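How do I get a basement smell out of a leather-look jacket?

Furero
11/28/22

Bought a green snap-front jacket secondhand. The seller called it "vintage," and it smells like a flooded library. I've aired it on the porch for 15 days and now the porch smells too. The tag is gone, so I have no idea if it's real leather. Can it go in the washer?

Samir

Please don't. If it's fake, the coating can crack and peel, and you'll be picking green flakes out of your towels until spring. Mine is the same general idea, ribbed collar with yellow stripes and all, and it has never seen the inside of a machine.
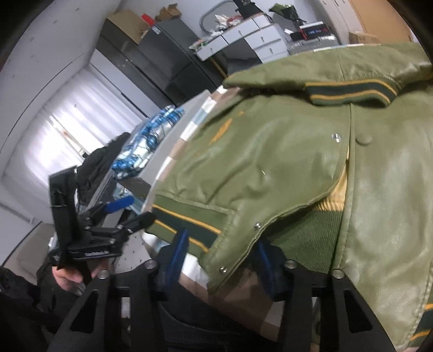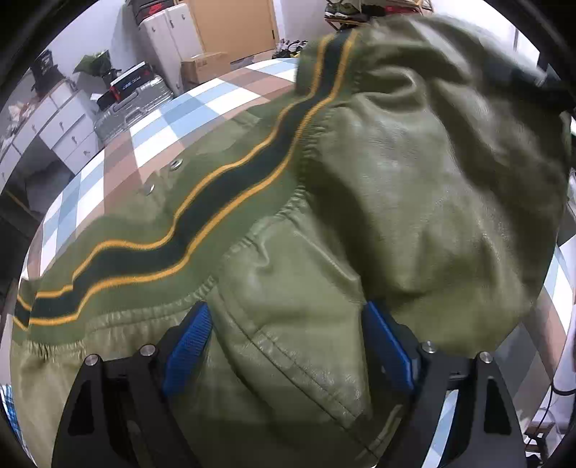 What I'd do, in order:

1. Turn it inside out. The smell lives in the lining, whatever the seller tells you.

2. Mix equal parts white vinegar and water, mist the lining lightly, and hang it near a fan overnight. You will smell like a salad for a day - this passes.

3. Wipe the outside with a damp cloth and a drop of dish soap. Go easy on the knit parts, they hold water forever.

4. Still bad? Seal it in a tote with an open box of baking soda for about 14 days and try to forget you own it.

Drevau

cold wash, gentle, done. mine came out fine. well, one sleeve is shorter

Salma Badawi

Step 4 worked on my uncle's coat, and he smoked cigars in it for 22 years. Skip the scented sprays, though. You just get basement with lavender.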